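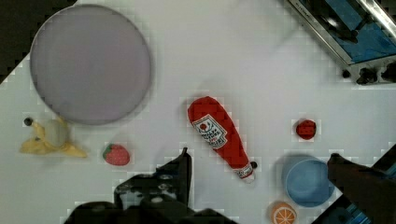

What is paired-view imitation learning?
It is a method of training a robot arm from recorded human demonstrations in which each movement is stored together with two camera views, one from the wrist and one from a fixed point beside the table.

Paired-view imitation learning was developed at the Metcombe Institute by Judite Moreira and Mared Pritchard. It belongs to the wider family of behavior cloning methods, in which a control policy learns to copy the actions of an operator. Earlier work at the institute used the wrist view alone, and the arm often lost track of an item once the gripper had closed over it.

Training and results

The first study, published in January 2020, used 1,000 demonstrations of tabletop tasks with toy food and tableware. A further 200 trials were held back for testing. The policy trained on both views failed in 53 of these trials, most often when a soft item folded under the fingers.
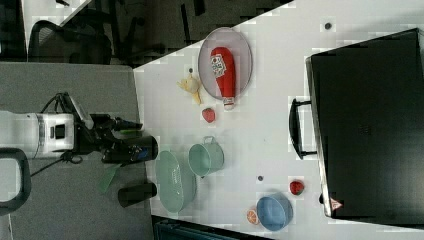

Toy food, tableware and a black hard-shell case on the work table, with the gripper at the table's edge.

A later version, known as Nalline, added a step that compares the 2 views before each grasp and delays the movement when they disagree. Pritchard reported fewer dropped items but slower work. The method has been criticized for its reliance on a fixed side camera, which must be calibrated again whenever the table is moved.

See also: Behavior cloning; Weltgate test set; Aoki grasp score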